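Print this page | E-mail this page
Search the site Enter keyword Go

Knitwear Care and Storage: Your Questions, Answered
By the Dandirow Mending Room
Updated June

Every spring our inbox fills up with notes about sweaters, and we do love getting them (even the sad ones with the moth holes). We've gathered the questions that come up most often, and we've tried to answer them the way we would if you were standing at our counter with a bag of woolens under your arm. 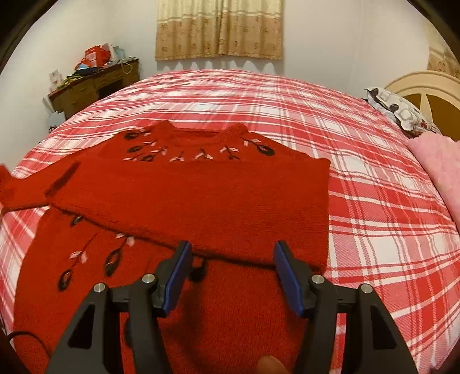
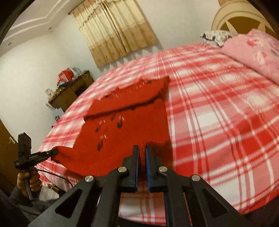
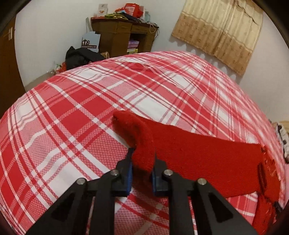 Red knits on a plaid sheet.

Should I hang my sweaters or fold them?
Fold them, please! A knit is really just a great many loops holding on to each other, and when you leave it on a hanger all winter the weight pulls those loops down and you end up with pointy shoulders and a hem that wants to be a dress. If you're short on drawer space, fold the sweater in half lengthwise and drape it over the bar of a sturdy hanger. It isn't perfect, but it's a lot kinder.

What's the best way to fold one?
Everybody's grandmother has a method and most of them work. We lay ours out on the bed, bring one sleeve across the chest, then the other, and fold up from the hem once or twice depending on how deep the drawer is. Cardigans get buttoned first.

Do I have to wash everything before it goes away for the summer?
Yes, even the one you only wore to that single dinner. Moths go after the little traces we leave behind, and a faint spot you can't see in March can turn yellow by October. Let everything dry all the way through before you put the lid on, too. We usually give heavy sweaters two full days on the rack.

Can I use the washing machine?
Check the label first. Cotton and acrylic usually do fine on gentle, in cool water, turned inside out. For wool we still like the sink, with a small squirt of Haltorus wool wash or whatever mild soap you have. Press the water out and roll the sweater in a towel. Wringing is how good sweaters get ruined, and we've had to break that news to some very nice people.

My sweater is covered in little pills. Is it worn out?
Not at all! Pilling is mostly short fibers working loose, and it tends to settle down after the first season. A Zusik comb costs very little and does a lovely job if you go slowly and keep the knit flat while you work.

Do cedar blocks work?
They help a bit while they smell strong, and then they're just nice pieces of wood. Sand them lightly once a year to freshen them up. A clean sweater in a closed box will do more for you than a whole drawer of cedar.

What about hand-knit socks?
Pair them and lay them flat. Balling them up by the cuff, as so many of us were taught, stretches the ribbing until they slide down into your shoes.

Can you fix a hole for me?
We'd be happy to take a look. Small holes can often be closed the same week, and elbows take longer. Drop-off is at the Feng Street door until 5 p.m., and please wash the piece before you bring it.

Print this page | E-mail this page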